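Clokier Linen and Clothing Store: second progress report
Tuesday, August 10, 2021

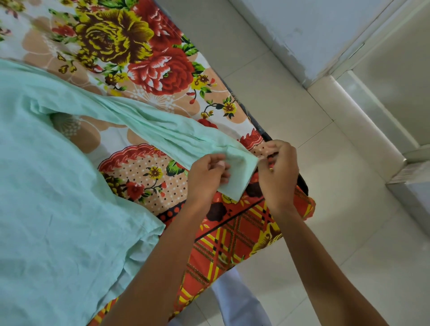
The period covered runs from the start of June to the end of last week. It follows the same headings as our first report, apart from the section on premises, which we have moved to the end as most of it is still waiting on the landlord.

Stock and requests

Requests came mainly from the two hostels in Lunde and from the family housing office. We met 93 of them in full. A further 12 were met in part, usually where we had the bedding but not the right size of nightwear or school clothes. Double sheets and towels are still the items we run out of first. We have more single duvet covers than we can use at present and have stopped taking them until the autumn.

Children's clothing in the middle sizes was short all through June. It picked up after the schools in Lunde broke up and parents cleared out cupboards. Shoes remain a problem. We do not accept worn shoes, and the budget line for new ones was set too low in the original application. We would like to discuss moving part of the underspend on transport to cover this.

Laundry

The second washing machine was delivered five weeks later than agreed. The supplier, Fisico, sent the wrong drain fitting and then had none of the right ones in stock. It was installed in the middle of June and has run every working day since. Before that we were sending heavy items out to a launderette at our own cost, and the receipts are in the attached accounts under "other".

Drying takes longer than washing and sets the pace for everything else. In fine weather we use the lines in the yard. On wet days the indoor racks fill by late morning and the afternoon loads have to wait. A second dryer was turned down in the first round and we are not asking for it again now, but we may do so before winter.

Sorting and packing

We changed how parcels are made up. Until June each parcel was packed when the request came in, and this meant people were searching the shelves with someone waiting at the door. Basic bedding sets are now made up ahead and kept on the lower shelves by bed size. Clothing is still picked to order. The change has cut collection time, and the hostels have told us they prefer it.

Folding was uneven at first and some sets would not fit the storage boxes. We now fold everything to the width of the box lid. New helpers are shown this on their first day, along with the labels and the book.

Transport

The van is shared with the Wirkonura food project, who have it in the mornings. We have it from one o'clock. There were two afternoons when it was not back in time, and deliveries were made the next day. Both projects have agreed to leave the keys and the mileage sheet in the same place, and there has been no trouble over it this month. Fuel costs were below budget, mostly because the hostels have been collecting for themselves.

Spending

We have spent up to 35 per cent of the year's grant. The main item was the washing machine. Shelving came in slightly under the quote. Detergent has gone up in price and will probably go over its line by the end of the year. The full table is attached, with invoices.

Premises

The damp patch on the back wall has been looked at but not repaired. We have moved the shelves away from it and nothing stored there has been spoiled. The landlord's surveyor is due back this month. The lease renewal is also with the landlord, and we have asked for the same terms.

Next period

We plan to open on one evening a week, starting when the schools go back. We also need to find more storage for winter blankets, which begin to arrive in September. Please let us know whether the shoe budget can be discussed before then, as prices are usually lower at the end of summer.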